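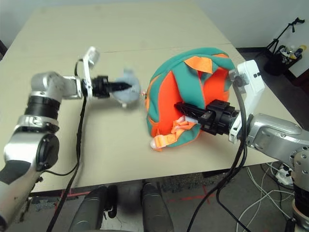
Home | Projects | Reports | Contact

17 August 2022
By Khalil Sfeir

Progress report to Clomstead: review of the Cutano packing kit

Since April we have run the kit on the two-arm robot at our Salem site. The task is the one agreed with you: small goods go into a soft bag, and one hand must keep the bag open while the other brings the item. We have recorded 821 trials up to now, of which 205 were with plush toys.

Soft items remain the more difficult part. The fabric folds against the finger, and the operator must then start the trial again. Fredy Grajales has written 12 notes on this point for the supplier, and we received an answer to two of them.
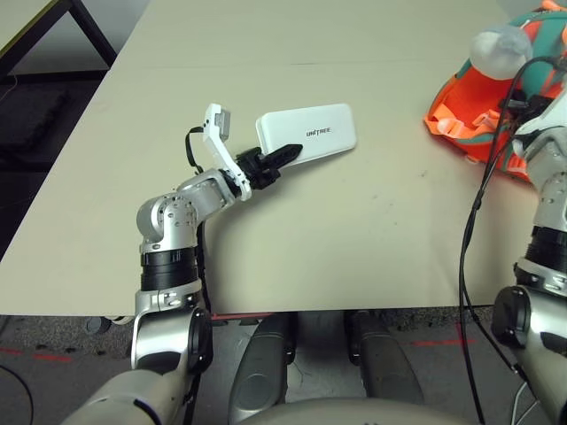
With flat boxes we push at one corner first and close the fingers after. This way is slow, but the operators prefer it. The manual does not explain it well and we ask for a better chapter.

We request to keep the kit for the next period, under the same budget.

Recent reports
Humus: second progress report
Cutano kit: installation notes
Salem site: operator training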